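# Pronenmont Court Proceedings Corpus

This repository contains the text of public hearing reports and court notices concerning officials dismissed or charged after the change of government in Pronenmont. It was prepared by the Duvard Documentation Office for use by historians, legal researchers and newsrooms.

Version date: August 27, 2023

## Contents

The corpus holds 1528 documents, of which 501 are court notices. The remainder are hearing reports, written by accredited reporters and released by the court registry. The earliest documents date from 2013.

| Folder | Material | Format |
|---|---|---|
| `notices/` | Court notices, one per file | Plain text |
| `hearings/` | Hearing reports, one per file | Plain text |
| `index/` | Titles, dates, courts and case numbers | CSV |
| `corrections/` | Errata issued by the registry | Plain text |

Files are named by case number and date of issue. Where a single notice covers several defendants, it appears once, and the index lists each case number on a separate row.

## Sources

Court notices were obtained from the public registry in Duvard and from the regional registry in Mirani. The Mirani registry did not publish notices electronically in its first years, and its early material was typed from paper copies held in the reading room. Hearing reports were supplied in digital form under a standing agreement with both registries.

Sealed decisions, medical statements and the records of closed sessions are excluded. The corpus does not include appeals heard by military courts.

## Preparation

Typed documents were entered twice by different staff members and compared. Differences were settled against the paper copy. Spelling in the originals was kept, including variant spellings of place names. Page numbers, stamps and handwritten notes were removed.

The names of witnesses, minors and relatives of defendants were replaced with initials. The names of judges, prosecutors and officials holding public rank at the time of the charge were retained, as they appear in the published notices.

Dates follow the court calendar. A notice signed on one date and posted on another is filed under the date of posting, with the date of signature given in the index.

## Known limitations

- Coverage of Mirani is uneven. Fourteen case files listed in the registry could not be located and are marked `missing` in the index.
- A charge recorded in a notice is not evidence of guilt. Many cases were later withdrawn or decided on appeal, and the corpus does not always contain the final ruling.
- Ranks and titles are given as the court stated them and may differ from those used in ministry records.
- Hearing reports vary in length and detail. Some summarize a full session in a single paragraph.

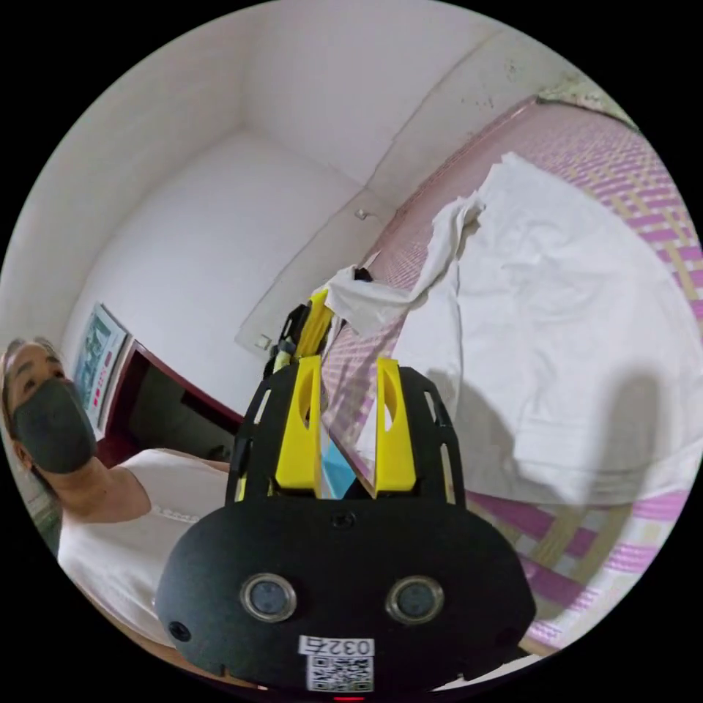

## Access and use

The corpus may be used for research, teaching and reporting. Users who publish extracts are asked to cite the case number and the version date given in this file. Attempts to restore removed names are not permitted.

Bulk copies are distributed through Rerow, the office's file server. Access requests are reviewed by Armelle Collet, head of records.

## Maintenance

The next revision is planned for November and will add the regional errata. Reports of errors should state the file name and the passage concerned, and should be addressed to Fabrice Ferrand, corpus editor. Corrections accepted by the office are entered in `corrections/` and applied to the text at the following release.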